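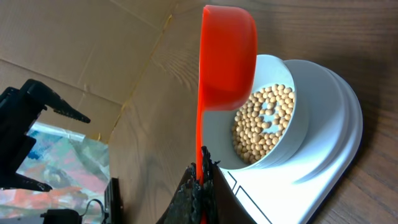 Tuslow Countertop Grain Mill: Review

The Tuslow is an electric burr mill for home use. It grinds dry grain into flour or cracked meal, using a pair of corundum stones driven by a motor in the base. It sits near the middle of the price range for machines of this type. I bought mine at retail from Clirkska and have used it for most of my bread flour since May.

My comparison machine is a Pruitt mill built in 1988, also a stone mill, still on its original motor. It has a larger hopper and a heavier housing, and it takes up a lot more of the counter.

Construction

The Tuslow housing is molded plastic over a steel subframe. Wall thickness is adequate and the seams are even. The hopper lifts off without tools, and so does the upper stone carrier, which is held by a quarter-turn bayonet fitting. The fitting was stiff when new and has loosened to a comfortable level.

Stone spacing is set by rotating the hopper collar against a printed scale. The collar has no detents. It holds its position in use, but returning to a previous setting depends on reading the printed marks, and the marks are narrow. I scratched a reference line at my usual bread setting. The Pruitt has a threaded knob with positive clicks, a better arrangement in every respect.

The rubber feet grip well on a finished wood surface. On tile the mill moves slightly during startup.

Grind quality

At the finest setting the flour is soft and consistent, with bran particles small enough to pass most of the way through a medium sieve. Hard wheat, soft wheat and rye were all handled without trouble. Oat groats left a film on the stones, which is normal for a grain with that much fat. I cleared it by running a handful of dry rice through at a coarse setting.

Coarse grinding is less even. Cracked wheat for porridge comes out with a fair amount of fine flour mixed in, and it has to be sifted if a clean texture matters. The Pruitt does this too, to a smaller degree.

For the timing runs I weighed each batch into a bowl before loading, with the bowl tared first, and weighed the flour again afterward. Volume is a poor measure for this work. A level scoop of one grain can differ noticeably in weight from a level scoop of another, and even the same grain will settle if the container is bumped.

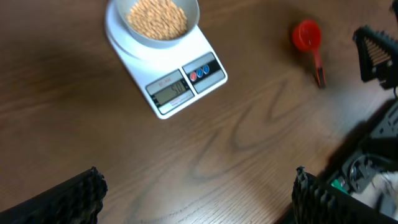

Grain in a gray bowl on a kitchen scale, with a small red scoop nearby.

Speed

I ran 4 batches of hard wheat, all of the same weight and all at the bread setting, letting the mill return to room temperature between them. Each took 58 or 59 seconds from switch-on to the change in motor note that signals an empty hopper. That is a tight spread for a gravity-fed machine. The Pruitt needed almost twice as long for the same weight.

Feed was steady in these runs. Near the end of a batch a few kernels tend to sit on the hopper shoulder, and they need a tap on the side to go down. The slope there is too shallow.

Noise and heat

The Tuslow is loud. The sound is a mid-pitched rattle with grain in the stones and a harsher one when they run empty, and it carries through a closed door. I would not run it early on a Sunday in an apartment.

Flour leaves the spout warm to the hand after a single batch. After several batches back to back it is warmer, and the spout itself picks up heat.

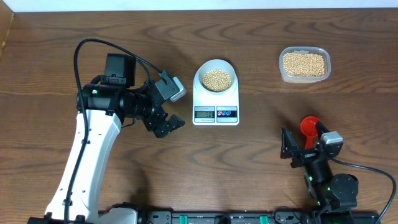 I now let large quantities rest halfway through, with the hopper off, and the dough temperature has been easier to predict. The manual recommends a pause of this kind but gives no figure for it.

Cleaning

Dry brushing only. The brush supplied is too wide for the channel behind the lower stone, where flour packs into a ring. A cheap narrow pastry brush from Botex reaches it. The spout has a removable cap, and the inside should be checked whenever the mill has been idle in humid weather.

Flour dust escapes where the spout meets the receiving bowl. A cloth draped over the gap controls most of it. Clirkska lists a fitted lid as an accessory, but it was out of stock when I ordered and I have not tried it.

Recommendation

Suitable for bread flour in household quantities. The motor and stones are good, and the adjustment collar is the weak part. Buyers who mainly want cracked grain should look at a steel burr mill. Buyers with an older Pruitt in working order will gain speed and counter space from the change and will give up the better adjuster. I have kept both, with the Pruitt set permanently to coarse.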